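Packing and Small Storage, Handout 4: Racks, Trays and the Flat Surface
Notes by Takumi Kobori. Replaces the July version, which had the reading list from the wrong course.

Bring this sheet back next week. I printed 186 copies for a class a fraction of that size, so losing yours is no tragedy, but I'd like the pile to go down.

1. The rack

Last session we got as far as the dish rack and stalled on whether it counts as storage. For this course it does. A dish rack is a row of gaps with a rim around it, and a gap will hold a plate, a lid, a folder or a flattened mailer without asking which one it is. What it holds badly is anything round that wants to lie down. A roll of tape set on the rods will stay there well enough, and in doing so it covers several slots that could have held something upright.

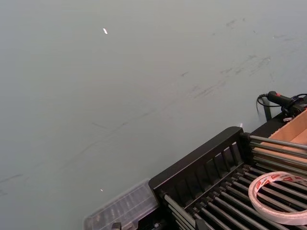 So round things go in a container of their own, and upright things go in the rack. The Tevov reading (page 283, second paragraph) calls this "sorting by posture." I winced at the phrase too, and I have used it ever since.

2. The tray

A shallow cardboard tray is the most underrated item on the supply list. It weighs next to nothing and you can see everything in it. The low walls also stop you from piling, and piling is how most of us got into this class. Use it for tools you will want again within the hour. A corded tool goes in with its cord gathered - please, not wrapped around the neighbor's tool.

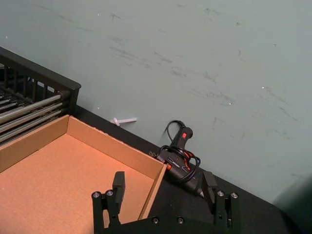 Do I need to buy a proper bin in place of the cardboard tray?
Cardboard is fine for the whole term, as long as it stays dry and you replace it once the corners go soft.

3. Order of work

Clear the rack first, then the tray, then any plastic boxes. Students like to start with the boxes, because a lid hides the results. Resist this. The Katiyar exercise from week two showed how many of you own a box labeled "misc" inside a larger box labeled "misc."

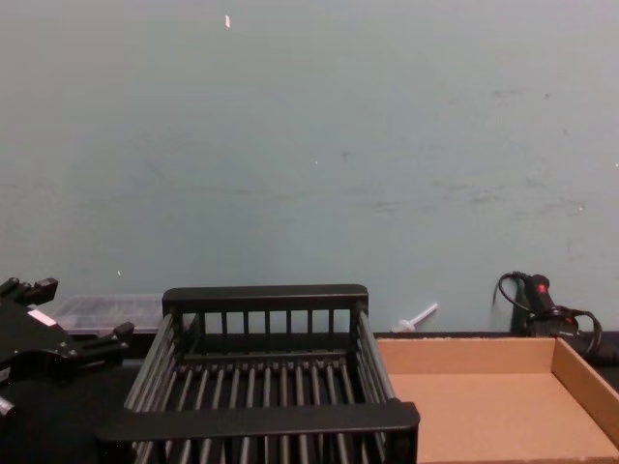

When the rack is clear, decide what it is for before anything goes back. Write it down. "Kitchen" is too broad and "blue plates" is probably too narrow, though I did pass someone for it once.

For next time

Read Irer, chapter 8, skipping the part on drawer dividers, where the author loses patience with drawers in general.
Bring one tray and one item you have never found a place for. It has to fit on a desk.
Tostavby worksheets are due 10/31/24. Leave them in room 2538, in the tray marked IN. The tray marked OUT is full of worksheets from last term.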